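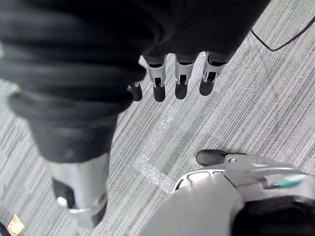 Chapter 3
Floors Made of Textile

In this chapter you will learn:
how a carpet is built, from the pile down to the backing
why stripes and thin lines are so common in offices and schools
how to plan the direction of a pattern before the first cut

When Wiesława Baran began her work as a floor layer in Tambunan, her first teacher gave her a piece of grey carpet and asked her which way it should lie. She turned it 2 times and could not answer. Many students have the same difficulty. A carpet looks simple when we walk on it, but the person who must lay it has to think about light, doors, furniture and the way people cross the room.

We start with the colour. Grey is often chosen for rooms with much traffic, as it hides dust between one cleaning and the next. A floor of one flat grey, however, shows every mark of a shoe. Thin lines in lighter and darker tones break the surface, and the eye does not stop so easily on a small stain.

Then comes the direction. Lines which run along a room make it look longer — lines which run across make it look wider. In a narrow corridor this choice matters more than the colour itself.

Section 3.1 explains pile and backing. Section 3.2 is about joining two pieces of striped carpet so that the lines meet. For the practical work you will need a sharp knife, a steel ruler and a sample of striped carpet, 35 by 80 centimetres. Please keep the sample after the exercise, it will be used again in the next chapter.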